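Dabbas Film Archive
Progress report to the Nundix Fund, 26 March 2020
Prepared by Intan Lumbantobing

Cataloguing

We're delighted with how far we've got. The sword-and-sorcery shelf is finished, all 80 titles, and Ankit Dixit has moved on to the space adventures (his real love, and it shows in the notes!). Each entry now lists the director, the cast, the running time and which cut we hold. Two versions of Drultomik were filed under one number for years – they now have an entry each, and the longer one has a whole extra battle in the swamp.

Screenings

Our five screenings of low-budget fantasy went down a treat. Edik was the favourite by a mile, rubber dragon and all, and people stayed on to argue over the ending. The sixth, planned for April, is postponed and we'll set a new date when we can.

Essays and website

Six essays are written and two more are in draft. The search page now copes with alternative titles, so a film released under another name abroad comes up either way. 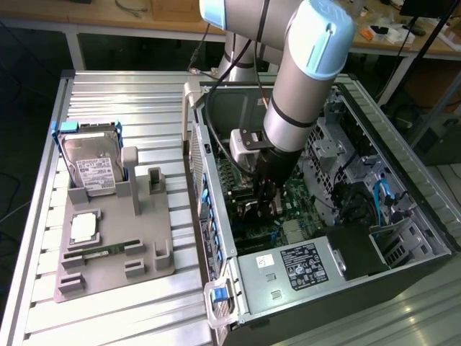 Spending

We have £3,000 of the grant left. We'd like to move the April hall hire into subtitling, if you're happy with that – there are some wonderful films waiting for it. Please let Ankit know either way.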